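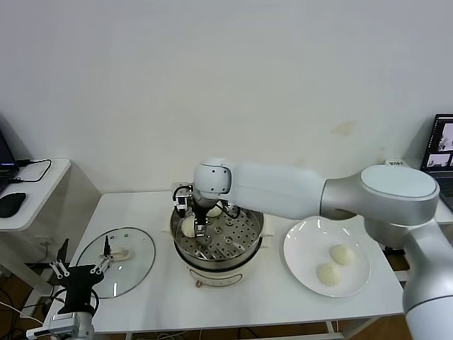
Notes for the Saturday, September 20, 2025 session. Keep the slides moving, the good stuff is in the middle!

Opening

Hi everyone, I'm Juwita Ngui, from the manipulation group at Triretora. Thank Farah Wuisan for the invite. Say up front that the work is shared with Faizal Govindasamy, who wrote most of the training code, and that he's in the second row if you want the hard questions answered.

Why buns

Everybody in this room has seen a robot pick up a block. A block doesn't care how hard you squeeze it. A steamed bun cares a lot – it gives, it dents, it sticks to the tray, and no two of them are quite the same shape. I love this task. Simple to explain to my aunt, and it still breaks policies that look great on rigid objects.

The method (go slow)

We call it Tosside. Two parts. First a policy learned from teleoperated demos, 184 of them, all bun transfers between pot and plate. Then a small grip-width corrector on top, which looks at the wrist camera and decides how far to close the fingers. The corrector is trained on only 40 extra grasps, and that still makes me happy every time I say it.

Pause on the grasp slide. Point at the fingers and the bun, then at the steamer tray. Ask people to guess the finger opening before giving the number.

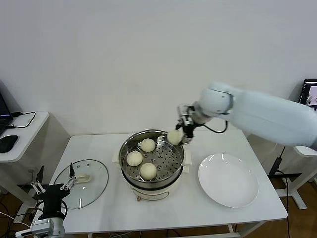

Results

Over 400 trials, same table, same pot. With a fixed grip width we dented or dropped a bun in 14 percent of runs. With the corrector, four percent. Don't rush past the failures, they're the fun part: most are buns sitting close to another bun, where the fingers have nowhere to go.

What's next

Lids. Two arms, properly coordinated. Nabila Pangaribuan has a first version of the handover code and hopes to have numbers in December.

Questions. If someone asks about softer fingers, yes, we want to try them too – skip to the backup slide.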